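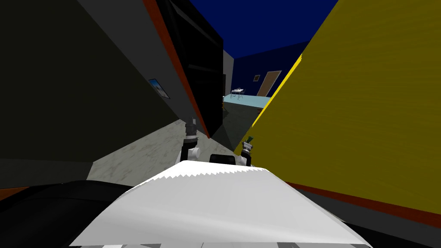

Gromex Satin Enamel is a water-based coating for metal housings, machine covers, shelving and shop furniture. It dries to a hard, smooth shell that wipes clean with a damp rag and a little dish soap. White is the color we sell most, and it suits rounded covers like the torso of the robot shown, where the front is one curved surface and bright light falls along the top edge. Black and gray are kept in stock too. Giller Red and Celska Blue are mixed to order and can't be returned.

Surface prep
Remove grease, loose paint and rust. Sand glossy surfaces with 400 grit paper and wipe off the dust. Bare steel needs a coat of Gromex Metal Primer first. Aluminum should be primed with the Jayawardena etching primer, sold separately.

Application
Stir well before use - do not shake. Apply 2 thin coats by brush, foam roller or sprayer. Let the first coat dry for 16 hours before the second. Do not thin for brushing. For spraying, add clean water a little at a time until the paint runs off the stick in a steady stream.

Not recommended for floors, exhaust parts or anything kept under water.

Cleanup
Warm soapy water while the paint is wet. Dried paint has to be scraped or sanded off.

Ordering
Item number 2899, white, satin. Sold by the can or by the case. Color cards are free with any order - add one at checkout.

Page updated 4/24/22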